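Readers who fell for the little ferry town of Dronidby last winter will be glad to hear they can go back. Milagros Sotelo's second novel, The Lamp Room at Dronidby, is out this week from Wemeck, and it picks up the story of Odile and her tearoom just as the first cold weather comes in off the water. 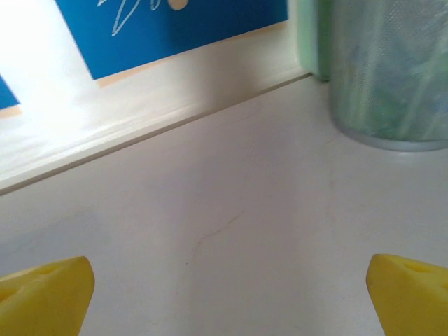 By Harish Annamalai
Books and Reading, 11/23/18

At 464 pages it is a good deal longer than the first book, and I will admit I was happy about every extra chapter. Odile has finally paid off the tearoom, her sister has moved into the flat upstairs with two suitcases and a broken engagement, and the lighthouse keeper (you will remember him, he of the terrible sweaters) has gone quiet since October. Then a box of old letters arrives at the back door, and we are off.

Sotelo worked as a school librarian in Dumlao for many years before she started writing, and she still does her first drafts by hand at the kitchen table. She told me over a very long lunch that she threw away 400 pages of this one and began again, having decided that the sister deserved a love story of her own — and I think most readers will say she was right to do it.

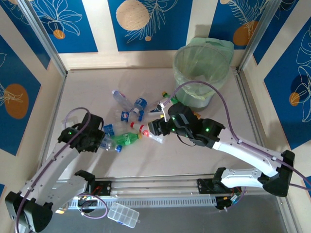 The sister, Philippa, is the real treat of the new book. She arrives cross and heartbroken, wanting no part of the town, and is talked into helping with the beach cleanup by a neighbor who simply won't hear the word no. It is a lovely, funny chapter, and it all begins with something as plain as seven plastic bottles in a cluster and a green trash bin with a clear bag in it, which Philippa glares at for most of a page before she bends down and gets on with it. By the end of the morning she has made a friend, lost an earring and agreed to supper, and I was smiling the whole way through.

The book is in paperback now, with an audio edition to follow from Emerex. Sotelo will be reading from chapter 4 at the Dumlao library next month, and there will be cake. She is already at work on a third Dronidby story, set in the spring, though she wouldn't tell me a thing about the lighthouse keeper, however nicely I asked.

Contact us | © 2018 All rights reserved | Back to top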